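**Janside cell is sorting again after new setup**

October 2026

The small sorting cell at Rerkik's training site in Janside has been back in use since Monday. It was stopped for nine working days while the arm was set up again from the base upwards. The company says that the work took longer than planned, but that no part of the arm had to be bought new except one cable and a set of screws.

The cell is used to teach new operators from the Fontes and Skallstead plants. It has one black arm on a low pedestal, and the people who come to the courses practise with coloured cubes before they are allowed near the production lines. In March the arm began to miss its places by a few millimetres. At first the trainers corrected this in the program, point by point. By the end of the summer there were so many corrections that two people could run the same exercise and get different results.

Kirsten Egilsson, who is responsible for the cell, decided to remove all the corrections and start from zero. "We had put one plaster on top of another," she says. "When I looked in the old file I could not say any more which numbers were true."

The first two days went to the pedestal. Two of the screws that hold it had become loose, and when the arm stretched out far the whole base moved a little. The screws were changed, tightened in a cross pattern and marked with paint, so that a trainer can see at the weekly check if one of them has turned. After this the joints were brought one after another to their zero marks and the values were saved again. The cable to the wrist was also replaced, as its cover was worn at the second joint.

Before the real arm was allowed to move at full reach, every step was tried in the simulation of the cell. The model has the same pale grey mat and a shallow white tray at the far end of it, and the cubes are blue, green and red. The reach over the tray was the position that received most attention, for it was there that the old errors had been largest.
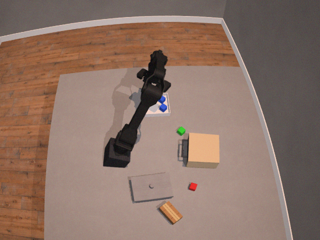

Pantelis Gavalas, the technician who built the model, ran the tray exercise 950 times on the computer with small changes in the starting place of the cubes. In 22 of the runs a finger of the gripper came too near the rim of the tray. He raised the approach height by four millimetres and made the last part of the movement slower, and then did the whole series again without a touch. Only after that was the program copied to the arm.

The most difficult part, he says, was the gripper. Its two fingers did not close at the same moment, and a cube could be pushed to the side before it was held. The fingers were taken off, cleaned and put back with new shims, and the closing force was lowered. The operators will notice that the grip is now a little softer and that it needs half a second more.

The hour counter of the arm showed 3758 when the cell was started again. This number is written on a card on the cabinet door, together with the date of the work and the names of the two who did it. The next large check will be made after 770 more hours. Until then the trainers will look at the paint marks every week, wipe the fingers with a dry cloth after each course and write down any stop in the book beside the cell. They are asked not to change single points in the program by themselves. If a place is wrong, they should stop the exercise and call Egilsson.

Courses from Fontes have started again in small groups of four. The group from Skallstead, whose days were cancelled during the stop, will be given new ones by their shift leaders. The old program is kept on the Janside server for reading only, and it can no longer be loaded to the arm.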